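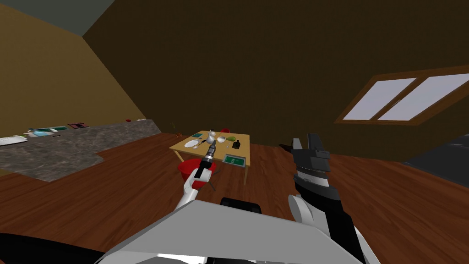

Letters to Dad

My father wrote to his sister every month for as long as I can remember, and when he died in March those letters came back to me in a shoebox. Four hundred and fifty-nine pages! I'd planned to read them slowly, one a night with tea, and of course I got through half of them the first weekend and cried on the dog.

He wrote mostly about weather and the price of tires. But every so often there's a line about me -- my awful haircut in grade four, the time I got lost at the Ballard cottage and came home with a stranger's canoe paddle. I'd forgotten the paddle completely. 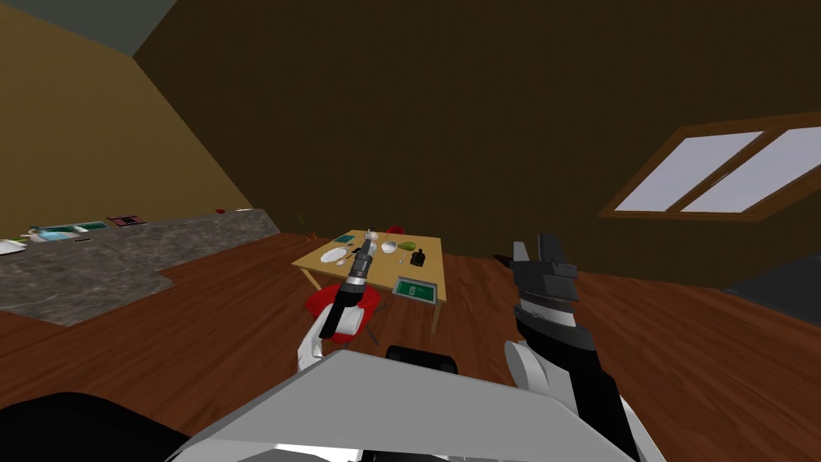 Writing back

My friend Océane Simard lost her mum two years ago, and she told me she still writes to her on Sundays. I thought I'd feel silly trying it. I did, for a page or so, and then I was telling him about the furnace and my neighbour's new fence and it was just like phoning him.

I've done four now. They go in the shoebox with his, at the back. The next one will have to be about the car, which needs tires, and he'd want to know what I paid.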